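Garnermont Driveway Alert Sensor, Model 57
Item no. 3940

Home > Yard and Perimeter > Driveway Alerts

The Garnermont Model 57 sounds a chime inside the house when a person or vehicle comes up the driveway. It works without a phone, an app or a monthly plan. One sensor goes outside, the receiver plugs into any indoor outlet, and the two come paired from the factory.

What's in the box
1 outdoor sensor
1 plug-in receiver
Mounting bracket and screws
Printed instructions

Batteries are not included. The sensor takes three AA cells. Use lithium cells if your winters get cold.

Sound and zones
The receiver has 14 chimes and 5 volume levels, including mute with a flashing light. Up to four sensors can share one receiver, and each can be given its own chime, so you can tell the driveway from the side gate. Extra sensors are sold separately.

Where to mount it
Put the sensor on a post, wall or tree at waist height, facing across the driveway. A sensor aimed straight down the drive will react late. Keep branches and tall grass out of its view, and don't point it at the street. If a dog sets it off, raise the sensor a little and tilt the bracket level.

Metal siding and thick masonry cut the range. Try the receiver in a few rooms before you drill any holes.

Customer comments
"Replaced my old Nollbridge unit. Took longer to find the screwdriver than to put it up. The chime could be louder in the basement." Maxine Cartwright
"Good range through two walls. Battery door is stiff." Umut Coşkun

Shipping and returns
In stock. Orders placed before noon ship the same day. Unused items can be returned within 30 days in the original box. The warranty is two years and covers the sensor and receiver but not the batteries. The solar-charged version is due in May and will use the same receiver.
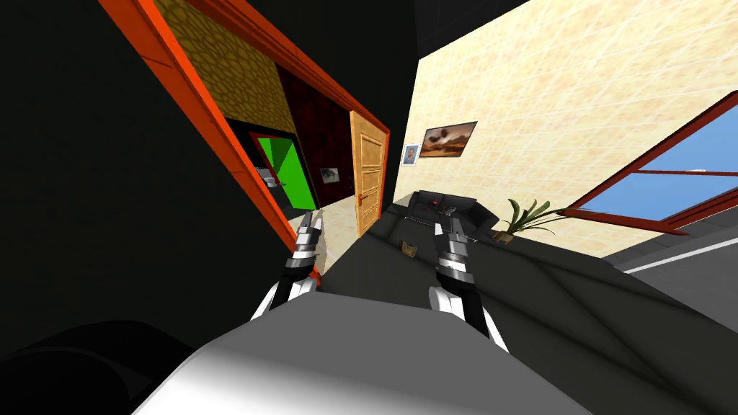
Spare brackets and receivers are listed under Parts. To check whether an older sensor will pair with this receiver, have the number from the back of the sensor ready when you call.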